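I've had the Titmont counter shelf for three months now, so I figure it's time to say something useful about it. Short version: I like it, I'd buy it again, and I have complaints!

My kitchen has exactly one good surface, a butcher-block table I bought off Ghassan Sfeir when he moved out of the building, and for years everything I owned ended up on it. Plates I was about to use, the pan I'd just washed, mail, a bag of onions. I wanted something that would get the plates and pans up off the wood without drilling into anything (rental, landlord, you know how it goes). Zsófia Erdős has the bigger version from Takács and swears by it, but that one was too deep for my table and it comes in a dark stain I didn't love.

So, Titmont. It's a long narrow wooden shelf on two black metal frames, and that's pretty much the whole product. You get 6 screws and a little hex key that I lost immediately. The instructions are one sheet of drawings, and they show the frames facing a way that makes no sense, so I put it together wrong the first time and had to start over. Even with the do-over I was finished before my coffee got cold.

The wood is pale, sort of beige, and very smooth on top. I was worried it would look cheap next to the butcher block, which has all those tan and reddish strips in it, and the two don't match at all, but I've decided I like that. The black frames help. They're thin, so you still see plenty of table between the legs and the whole thing doesn't feel like a big lump of furniture sitting there. 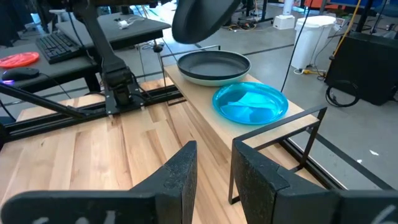 What I didn't think about before ordering is how narrow it is. Measure your pans, people! A regular dinner plate is fine. My widest skillet hangs over the front and I bump it with my elbow every single time, so that one has gone back to living on the stove. Shallow pans do great, and so do mixing bowls if you don't stack them too high.

The other thing is that the top bar of each frame comes up a little higher than the wood. I guess it's meant to stop things from sliding off the ends, and it does that, but crumbs collect right along it and you have to go in with a corner of the dishcloth. Lilla Bodnár told me to use an old toothbrush. Works great, thanks Lilla.

Is it sturdy? Mostly. Mine had a small wobble until I tightened everything again after a week or so, and it's been solid since — but I wouldn't put a cast iron Dutch oven on it. I paid 32 dollars on sale in December and I think that's fair. At full price I'd probably look at the Presance one first.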